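Teaching a two-arm robot to sort small parts by remote control

Reading time: 8 minutes

In this tutorial I explain how we record demonstrations for a sorting task at Wirthorpe. The robot has two arms, and the operator moves both of them with a pair of hand controllers. The task is simple to say: find the small gray parts and the batteries between the toy bricks, and put them in the green bin. The bricks stay in the tray. I suppose that your arms are already connected and that the Grondon control program is running.

1. Prepare the table

Put the blue tray in the middle, where both arms can reach the floor of it. Place the green bin at the right side of the tray, with the open front toward the robot. Spread the orange bricks by hand and do not make a pattern. If you always leave the same free area in one corner, the robot will learn to go to this corner.

Other things may stay at the back of the table, but keep them outside the reach of the arms. Check also the cables. Each one needs a loop long enough for the full turn of the wrist.
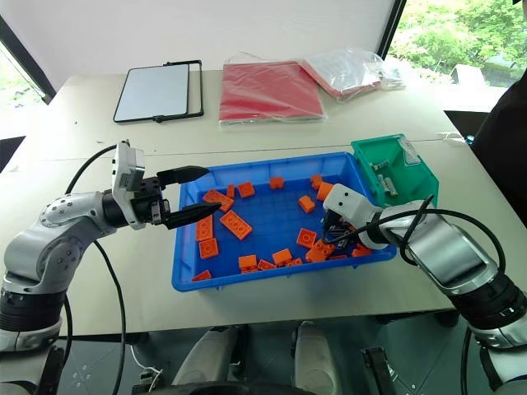
2. Start a recording

Bring both arms to the start pose and open the grippers. Wait two seconds before you press the record pedal, so that the first part of the file is calm. Then move. We record 50 demonstrations in one session and stop there, even when we have time left. With tired hands the movements become short and nervous, and these files are difficult to use later.

3. Approach and grasp

Come down slowly, with the fingers open, and look at the wrist camera view for the last part of the way. The head camera is good for choosing the object, but it does not show well how deep the fingers are. For a battery, bring one finger to each long side and close near the middle of the body. If a brick is too near, push it away first with the side of the finger. Pushing is a part of the task, so leave it in the recording.

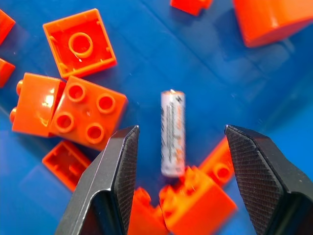 When the fingers have closed, lift straight up until the object is higher than the rim of the tray. Only after this go sideways. In our first recordings I went diagonally to save time, and later the robot copied me and hit the wall of the tray very often.

4. Release and return

Stop over the bin, go down a little, open the gripper, and come back to the start pose. While one arm works, let the other one wait in a place where it does not cover the target from the head camera. If you drop an object, pick it up again and continue. Mark such a file with the word "retry" in the Schmieder log.

5. Check the files

Play each recording once at double speed. Delete it if the picture freezes or if an arm stopped by a safety limit. Our first full set, from July, had 100 good demonstrations and took 2358 megabytes on the disk after compression.
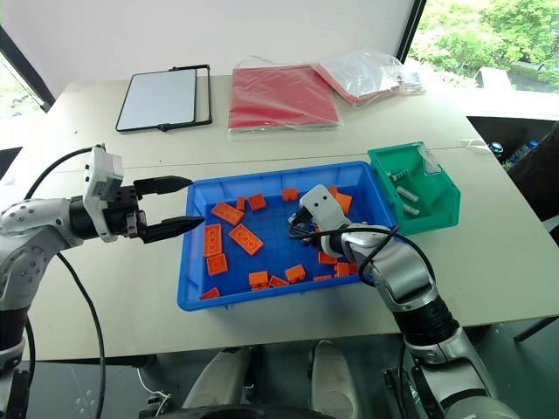
Can I use only one arm for the whole task?

It is possible if this arm can reach both the tray and the bin, but record all demonstrations in the same way. A set with one-arm and two-arm files together gave us a robot that waited too long before the first movement.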